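Gratska Planetary Gear Kit, model 615
Section 4: Preparing the work surface and placing the gears

Read this section through once before opening the gear bags. The plate and gears go together without tools, but they need a clean, level surface and a little patience.

4.1 Laying the mat

1. Choose a table that doesn't rock. A white or light tabletop is best for finding dropped parts.
2. Unroll the dark mat and lay it flat. If the corners curl, roll the mat the other way for a few minutes and lay it down again.
3. Leave a strip of bare table along the far side for the bags and the parts card.
4. Wipe the mat with a dry, lint-free cloth. Do not use spray cleaner. It leaves a film that gets onto the gear teeth.

Note: Light scuffs and faded patches on the mat are normal and do not affect its use. Replace it if the fabric is torn or won't lie flat. The spare mat is part number 374.
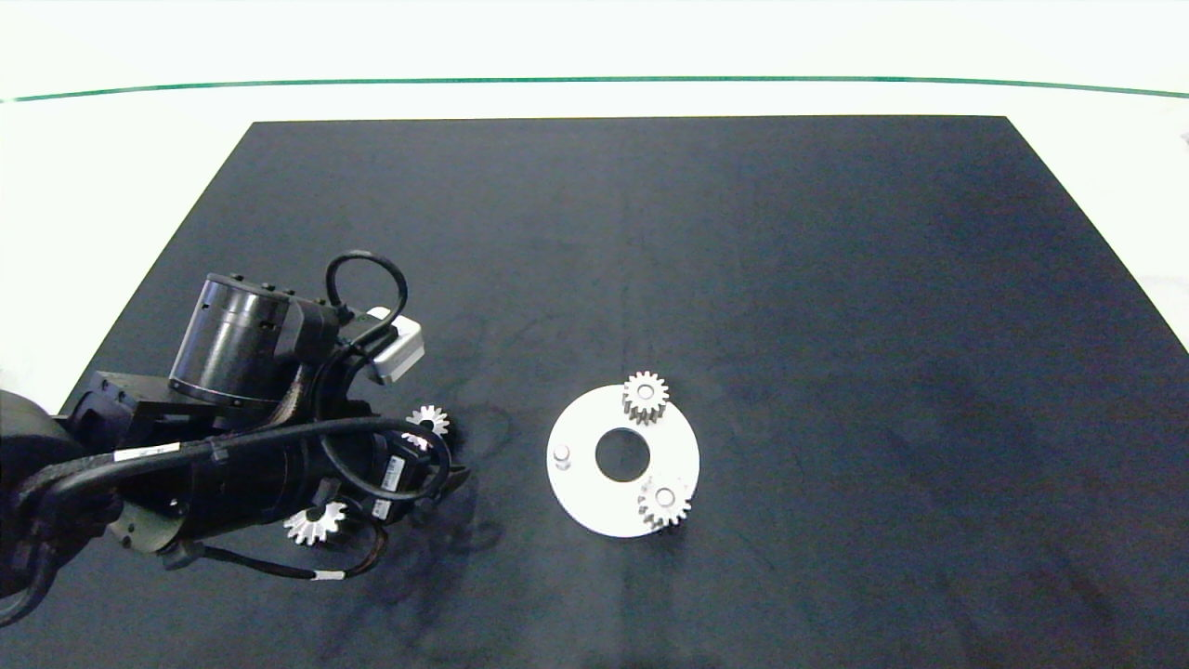
Can I build the kit straight on the tabletop without the mat?
It can be done on any smooth surface, but gears set down on a hard table roll easily and the plate slides when you press on it. A folded cotton dish towel is a fair substitute if it is free of loose threads.

4.2 Setting down the plate

1. Take the round plate out of its sleeve. Hold it by the outer edge.
2. Check the rim of the center hole for burrs. Run a fingertip around it slowly.
3. If you feel a rough spot, rub it down with the gray pad from bag A and wipe off the dust.
4. Put the plate flat on the mat, right of center if you are working from the left. Left-handed users may prefer the reverse.
5. Press lightly on the edge in several places. The plate should not rock. If it does, look for grit under it.
6. Put any gears you are not using yet to one side, away from the center hole.

CAUTION: Do not lean on the plate. It can bend at the center hole, and a bent plate will make the gears bind.

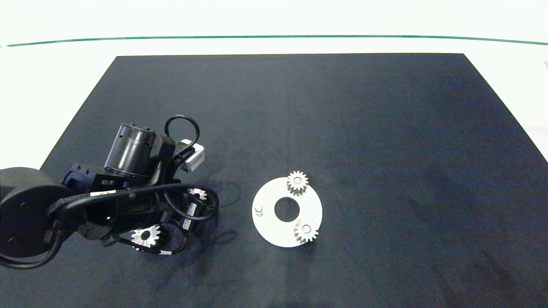
4.3 Placing the gears

The gears come in white or metal, depending on the version of the kit. The steps are the same for both. Do not mix the two kinds in one assembly.

1. Inspect each gear before you place it. The teeth should be even, with no chips, and the bore should be clear.
2. Hold the gear by its sides and lower it straight down. Dropping it, even from a small height, can nick a tooth.
3. Place the first gear near the edge of the plate.
4. Place the second and third gears, leaving space between them. Keep the center hole open for now.
5. Turn each gear a little with one finger. It should move freely. If it sticks, lift it off, clean the bore with a dry swab and try again.

CAUTION: Small parts. Keep the gears away from children under 4. 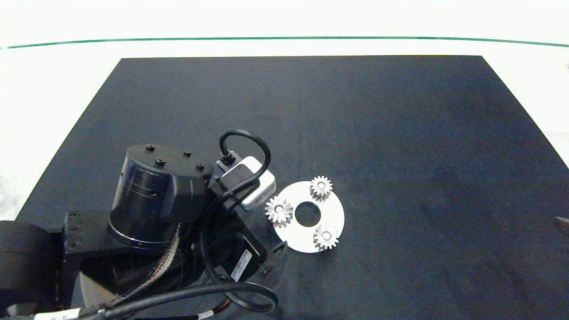

Leave the gears where they are while you get the center gear ready. If you have to stop partway through, cover the plate with the lid of the box so that dust stays off the teeth.

Metal gears are shipped with a thin coat of Zumley oil. Blot off any excess with a paper towel, but don't wash them. White gears are used dry.

4.4 If something is missing

Check the sleeve and the corners of the bags first. Gears sometimes stick to the inside of the plastic. To order a replacement, write to the parts desk, attention Zoltán Deák, and quote order code 3249 with the letter of the bag the part came from. Allow two weeks, or three in January.

Continue with Section 5, Fitting the center gear.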